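**Briltik opens parts room for household repairs in Cetlow**

6 June 2023

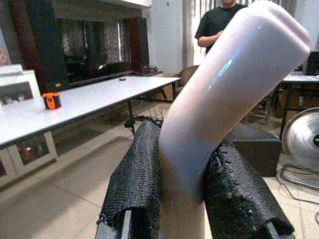 *A curved white piece with a glossy finish. Behind it, a long white table in a room with a tiled floor.*

Briltik has opened a parts room in Cetlow for people who fix things at home. The room stocks about 700 fittings, covers and spare pieces, sorted by size and use.

Visitors can bring in a worn part and compare it with new stock before they buy. Tables are free to use for up to 4 hours — no booking is needed for groups smaller than 6.

The shelving was supplied by Iser. A second room, planned with Mudaliar, is due to open in November and will add 200 items to the range.

Price lists are available at the front desk.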